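2 min read
Print | E-mail this

Re: Midov bar kit – anyone tried it?

> We're looking at the Midov drinks kit for the Plalarcombe lab. The quote came in well under Zirnus, so I'm suspicious. Is it any good with small metal things, or just cups?

Hi all,

We've had ours on trial since May, so here's my two cents. Setup was painless, and the support folks at Birhane (they resell it) answered every dumb question I had. I've logged 106 runs so far and it finished 70 of them without me stepping in – way better than I expected from week one!

Small metal things are fine, by the way. It's got the jigger in the Robotiq fingers in this one, wine glass and lemon slices set out on the table:
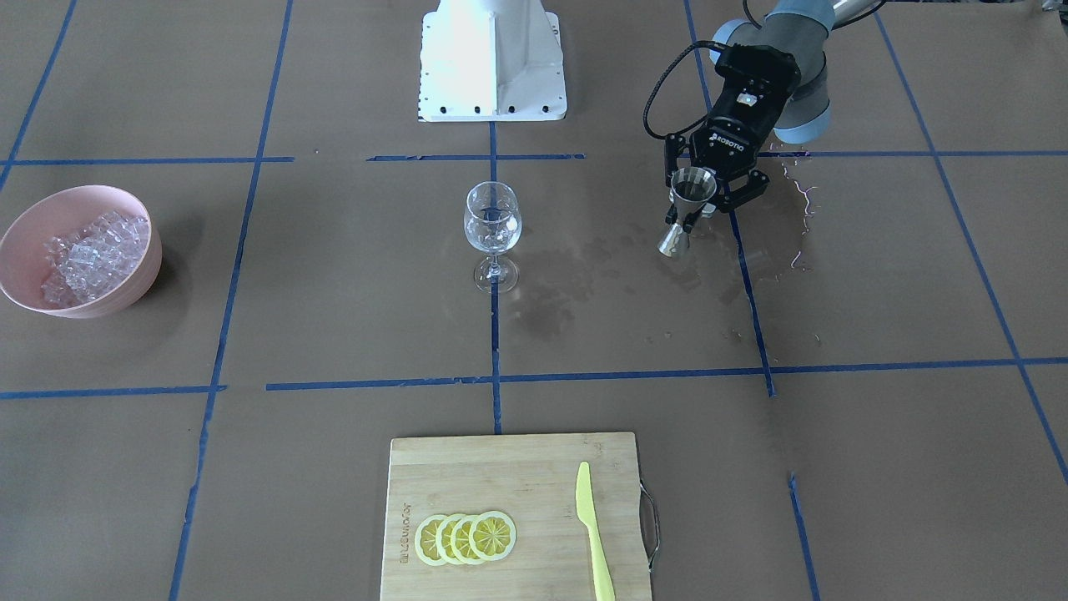
Does the price include the gripper?
The base price covers software and 2 training sessions only, so you bring your own arm and gripper.

My one big gripe is the manual, all 99 pages of it, with no index. And budget for lots of kraft paper – we go through rolls of the stuff. I'd still pick it over Zirnus, mostly because I can edit the recipes myself.

Happy to share my config files if you want them.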